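Balloons the night before: yes or no?

gallell24
20 February 2022

My kid's birthday party is next weekend and I want the balloons done Friday night so I'm not blowing up latex at 6 am.

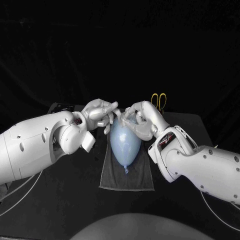

Last December I did 20 of them the evening before a work party and by lunch half were sad little raisins. Air, no helium, just a hand pump. Was it the brand? The cold garage? Help!

goodwin_mom
Garage for sure. Mine always shrink in the cold and then puff back up some once they're inside. I keep them in the spare bedroom with the door shut and they look fine for days.

Liltus
Gonna disagree with goodwin_mom, I think it's the knots. I used to tie right at the neck with hardly any tail and they leaked like crazy. Also don't pump them till they're tight as a drum, let a little out before you tie. I do 11 inch ones and stop when they're still kind of squishy.

wakum2943
Cheap balloons are cheap balloons, sorry. I tie the same knot every time and the dollar bag ones still go soft on me overnight.

goodwin_mom
I only ever buy the dollar bag ones lol. Spare bedroom!!

gallell24
OK so I'm hearing indoors, squishier, and maybe spend a bit more. We don't have a spare bedroom but the bathtub is free. Does anybody know if they get weird if it's steamy in there?

Liltus
Mine got cloudy once. Skip the shower that night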